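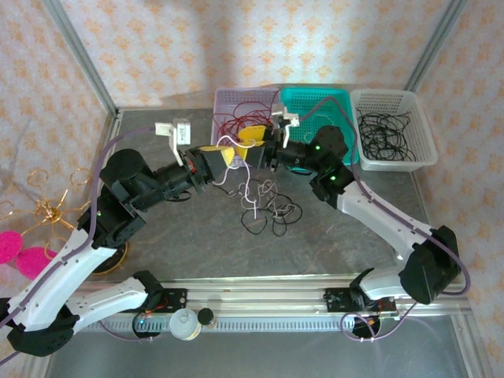
How a Snack Box Swap Works

A snack box swap is a way for people who live far apart to trade food by mail. Each person packs one box and receives one box. The person who gets your box is usually a different person from the one who sends a box to you.

Matching

A swap begins with a sign-up list. Every name on the list goes into a computer file or onto slips of paper. The organizer puts the names in a random order. The first name sends to the second, the second sends to the third, and so on. The last name sends to the first. This arrangement is called a ring. In a ring, everyone sends once and everyone receives once, even if the number of people is odd.

The Hiebert Snack Swap uses a ring. In January it had 43 members. Vernon Després, who runs it, sends each member the name and address of one other member, plus a short list of foods that person cannot eat. Children take part with a parent or guardian, and the adult's name goes on the label.

Allergies

An allergy is a reaction by the body's defense system to something harmless to most people. Common food allergens are peanuts, tree nuts, milk, eggs, wheat, soy, fish, shellfish and sesame. Read the ingredient list on every package before it goes in the box. Then read the line underneath, which may begin with "Contains" or "May contain." If a food has no label, leave it out.

What travels well

Food spoils when bacteria or mold grow in it. Both need water. Crackers, dry cereal, popcorn kernels, dried fruit and hard candy hold very little water that germs can use, so they keep for weeks at room temperature. Fresh fruit, cheese, cream-filled cakes and anything from the refrigerator should not be mailed in a swap.

Chocolate is a special case. It is safe to eat after a trip in a hot truck, but it melts and then hardens again with pale streaks. The streaks are called bloom. They are made of cocoa fat or sugar that has moved to the surface. Send chocolate in cold months.

Packing

1. Put a layer of crumpled paper in the bottom of the box.
2. Place heavy items, such as jars and cans, on that layer.
3. Put light items on top. Crackers and chips go last.
4. Fill every gap with more paper. Close the flaps and shake the box gently. If something slides, add paper.
5. Put a note inside with your first name and a sentence on each food.
6. Tape the middle seam and both ends.

Weight

Postage often depends on weight. Weigh the box after it is packed, because the paper and cardboard count too. The Hiebert limit for a child's box is 400 grams. A kitchen scale will measure this.

When the box arrives

Check that each package is still sealed. Throw away any food with a torn wrapper, a bulging lid or a strange smell. Show the labels to an adult before you taste anything. Then write back to the sender within 2 weeks and name at least 2 foods you tried.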